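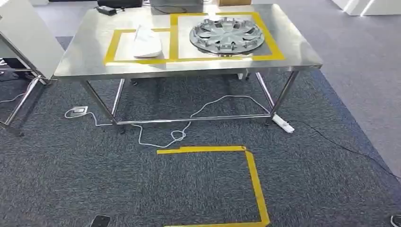

Just record more and the model will sort it out by itself, was the comment of ringfinger_9 under my earlier post, and I followed this for most of August. Now I have more recordings and the same trouble, so I ask again with better details.

We collect demonstrations by teleoperation for the Vellanik project. The table is brushed steel with two areas marked in yellow tape. In the bigger area on the right we do the wheel cover: it starts with the clips up, the operator lifts it by the rim, turns it over and puts it back down inside the tape with the clips down. In the smaller area on the left we do the white part, which only has to be turned until the narrow end looks toward the back of the table. The two jobs are recorded as separate episodes but both objects stay on the table all the time.

At this moment we have 2,694 episodes, of which 1,638 are for the wheel cover. 301 episodes were marked bad by the operators and are not used in training. They were mostly dropped covers and two or three long pauses when somebody came to speak with the operator.

The white part goes quite well. The wheel cover does not. When I put the cover near the middle of its area the policy does a good job, I would say as good as a new operator. When I put it in the back third of the area, where the steel shines the most, the gripper goes down a little too early and closes on air next to the rim. Sometimes it tries again and gets it, sometimes it stays there opening and closing until I stop it. When I put the cover close to the strip of tape between the two areas, it also becomes unsure, but in a different way – it moves slowly and hangs over the tape.

What I already tried:
Training longer. No difference after the first day.
Removing the white part's episodes completely. The cover got slightly worse, I don't understand why.
Switching off one ceiling light. The shine moved to another place and so did the mistakes, more or less.

My questions. Should I cover the table with something matte, or is this cheating, as the robot will finally work on a steel table at the customer (Goel, they will not change their tables for us)? And is it better to record new episodes only in the bad places, or to mix new ones over the full area? I can get the operators for two more weeks.

Asked by tapeandtable

oldlathe

Do not cover the table. If the final table is steel then you want steel in the data, with the shine and everything. I would only use a mat for finding out if the shine is really the cause. Put a mat, test the policy in the back third ten or twenty times, take the mat away again. If it still goes down too early on the mat, then the shine was not guilty and you can stop moving lamps.

About where to record: please first make a plot of where the cover was at the start of each episode. You don't say that you have done this. I have worked with three groups of operators now and every time it is the same, people put the object where the hand falls, so in the middle and a bit to the front. They believe they spread it well. With 1,638 episodes you may have a big heap in the middle and almost nothing in the back third, and then it is not strange what you see. If your recorder keeps the first image of every episode you can get the center of the cover from there with a simple circle fit, it does not need to be exact.

After that I would make a grid of the area on paper, and give the operator the cell before each episode. Small numbered cards in a box work fine. We tried a program that showed the cell on a screen and the operators hated it because they had to turn the head each time.

Then for the mix: mostly in the weak cells, but not only. I keep maybe one in four over the full area. If you record only in the back for two weeks then also the light of those two weeks, the mood of those operators, the new gripper pads, all that belongs only to the back cells, and the model can pick up such things.

And rotate the cover too. It looks the same from every side for a person, but the clips and the openings in the spokes are not equal for a gripper, and if your operators always take it from the right side you will see this later.

mm_kettle

get a polarizing filter for the camera, fixed my reflections in one afternoon. no new data needed

oldlathe

(reply to mm_kettle) It can help, but reflection from bare metal is not the same as from glass or varnish, the filter takes much less of it away. Also the old episodes were all made without the filter, so the pictures will not match any more. I would not change the camera in the middle of a collection.

second_shift_timau

I write from the other side, I was operator at the Timau site for more than a year before I moved to checking of episodes. Some things that I did not see in the answers.

The going down too early. Look how your operators do it in the back third. When the object is far, the arm is more stretched and the operator has less feeling of height, so many of them come down, stop a little above, move sideways, and then take the rim. In the recording this is a stop and a sideways correction close to the surface. The model can learn the coming down and not learn well the correction, because each operator corrects in another way. It would give you more or less what you describe. We made a rule: be over the rim first, then go down straight, then close. Boring rule, but after it the episodes looked like each other.

The slow moving over the middle tape. I think this is the two jobs being mixed. You say both objects stay on the table, and this is good in my opinion, but how does the model know which job it has to do? If you give it a text or a job number, check that it is correct in all episodes. In Priduvov, the version that we had, the job label stayed from the previous episode if you did not touch the menu. We found over 400 episodes with the wrong label, and no operator did anything wrong, they simply pressed start. You can find these quickly: make a list of all the episodes labeled as cover where the cover is in the same place at the end as at the start.

It can also explain why the cover did not improve when you took out the white part. If some cover episodes had the white part label, you threw them away as well.

The bad episodes, don't delete them. "Bad" is many things. A long pause in the middle can be cut and the rest is still usable, if your format permits it. A dropped cover that the operator picked up again and finished can be very useful, because your policy stays there opening and closing, and it stays there as it has never seen what to do after a miss. I would go through all 301 of them, it is one long day with coffee. Keep the ones where the job was finished in the end.

And one question to you: who puts the cover back with clips up, and is it recorded? With us the reset was sometimes inside the episode, because the operator pressed stop too late. So the last seconds showed a hand, or the cover going the wrong way around.

tapeandtable

Thank you, this is more than I hoped. I made the plot this morning and yes, oldlathe is right, it is a heap. The back third is nearly white on the plot, and also the strip near the middle tape on the cover side. I am a bit ashamed, I sat next to them for many hours and I would have sworn that it was well spread.

We also use Priduvov. I did not know about the label. I started to compare the first and last pictures and I already found wrong ones, I will write the number when I have finished with all of them.

To second_shift_timau: the reset is by hand and it should be outside of the episode. I will check the last seconds.

I will do the mat test too, but after the labels. The filter I leave for now.

oldlathe

Good. Fix the labels and train once again with only this changed, before the operators record anything new. Otherwise you will not know which of the two helped.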